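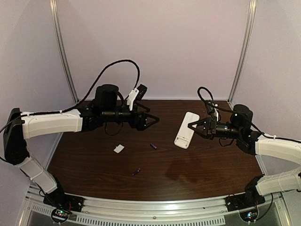 Jakstead Park, races 4 to 8: selections and arguments

Aug 6, 2020

railbird_hal
Rail is out 30 feet, track should play firm. My lot:
R4 Dadura
R5 pass, bunch of maidens who would like to stay maidens
R6 Skeneo each way
R7 Pagano to win
R8 whatever is left in my pocket
Have at it.

mudlark
Pagano again. How many times does this horse have to run fourth before you take the hint?

railbird_hal
He was blocked for a run last time. Watch the replay from the quarter pole. The jockey is standing up looking for a gap like a man trying to get a bartender's attention.

mudlark
I did watch it. The gap opened. Pagano looked at it and thought it over.

two_dollar_show
I'm with Hal on Dadura in the fourth. Drawn inside, should lead, and nothing else in there has any early speed. The price will be awful though. My wife's hairdresser is on it so figure even money by post time.

Edgars Lūse
Dadura is a false favorite. She won in May against a very soft field and the time was slow for the class. She has not run since. I would want twice the price to take a horse first up off that kind of break over seven furlongs.

two_dollar_show
She worked well last week by all accounts.

Edgars Lūse
By whose accounts? Every horse works well by the account of the person who owns it.

railbird_hal
Edgars you say this every time and then you bet the second favorite and lose by a neck.

Edgars Lūse
By a head, in most cases. 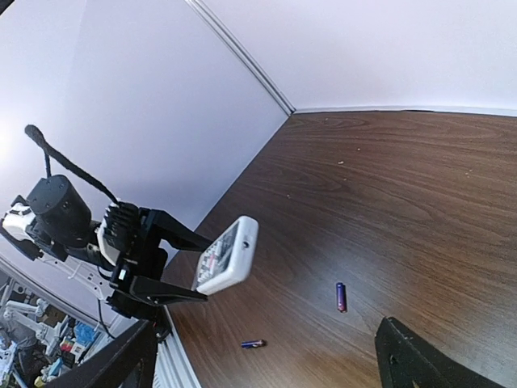

gatecrasher91
New here, been reading a while. What does each way mean on Skeneo? My track just has win, place and show.

two_dollar_show
It's two bets of the same size, one to win and one to place. If Skeneo wins you collect on both. If she only places you lose the win half and get paid on the other. At a US window you'd ask for win and place. Hal says each way because he spent one summer in England and we have all had to live with it.

railbird_hal
It was two summers.

gatecrasher91
Thanks. So if she's short odds and only places I could still end up down?

mudlark
Yep. Happens all the time. Hal calls that "getting out of it nicely."

furlong_fran
Can we talk about the sixth for a second? Skeneo is up in the weights and she's never beaten anything at this level. I had her on top until I saw the gate, and now I've got her third. The pace looks hot and she sits right on it. I'd want something that comes from behind.

railbird_hal
Such as?

furlong_fran
Still working on that part.

mudlark
The pick six pool was 2,828 after the second race, by the way. Somebody could win that and nearly cover parking and a hot dog.

Edgars Lūse
I have singled a horse in the eighth at 30 to 1, so please nobody else play it.

two_dollar_show
Safe there Edgars.

railbird_hal
OK they're loading for the fourth. Dadura 4 to 5 now. I'm still on.

two_dollar_show
That hairdresser has a lot to answer for.

furlong_fran
Well, she led.

mudlark
She did lead. For six of the seven.

Edgars Lūse
I had the second favorite. Beaten a head.

railbird_hal
Pagano in the seventh then. See you all back here.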